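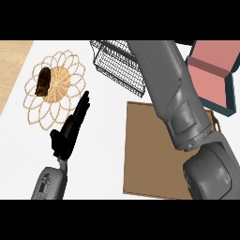 Woven placemat in a petal pattern, on a white tabletop.

Norkelum Craft Skills Fund: progress report, October

Spending to date is 761 pounds, mostly on seagrass, cane and hire of the hall at Britden. The evening course has run as planned, from 7 pm, with Segundo Marulanda teaching. Learners have finished coiled bases and are moving on to open borders, where several have asked for more time. We have added 4 extra sessions to cover this.

The second order of cane from Pandon came late and 200 lengths were too brittle to use. A refund of 360 pounds has been agreed but not yet received.

Still to do: book the spring dates and find a dry store for materials. Please send queries on the accounts to Emília Hrnčiar.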